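Capítulo 6
La pinza y el puesto de trabajo

Cuando la planta de Gremoma decidió automatizar parte de la manipulación de piezas, la primera pregunta de la plantilla fue qué harían a partir de entonces las personas de esos puestos. Este capítulo parte de esa pregunta. Antes de instalar nada, los movimientos se ensayaron en simulación, con la vista tomada desde la propia pinza.

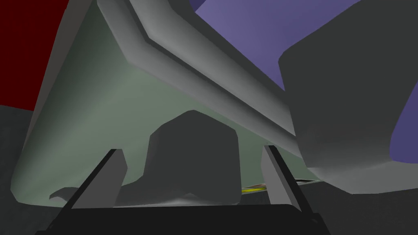 Los operarios participaron en los ensayos desde mayo. Conocían los huecos difíciles y los puntos donde conviene acercarse despacio, y ese conocimiento tuvo que ponerse por escrito. La empresa Ritell, encargada de la integración, recogió 2,000 maniobras simuladas en la primera fase y 4,000 al terminar la segunda.

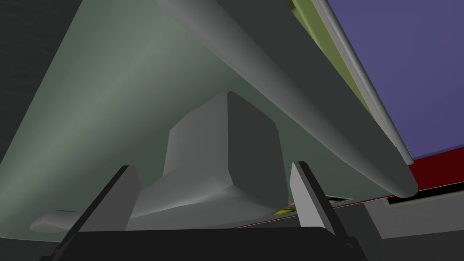
Figura 6.1. Pinza abierta ante un bloque gris, vista en simulación.

Revisar maniobras exige atención sostenida, pero no esfuerzo físico. En Gremoma, 2 personas por turno pasaron de mover piezas a examinar registros y marcar errores. La categoría profesional tardó más en cambiar que la tarea, y de ahí surgieron las primeras quejas.
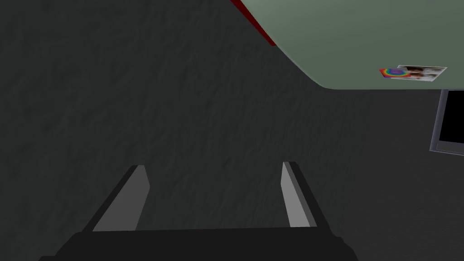 También cambió el ritmo. Antes lo fijaba el equipo; después, el programa. Las pausas, que se acordaban de palabra, pasaron a figurar en el plan de producción, y cualquier parada debía justificarse en una ficha. El apartado 6.2 compara este caso con el de Sandoval, donde los turnos se negociaron antes del arranque.
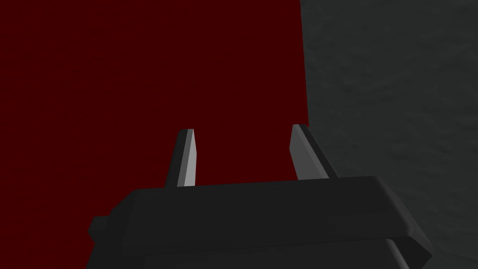 6.1 Tareas que desaparecen y tareas que se transforman

Conviene distinguir entre puesto y tarea. Un puesto reúne varias tareas, y la automatización suele afectar solo a algunas de ellas.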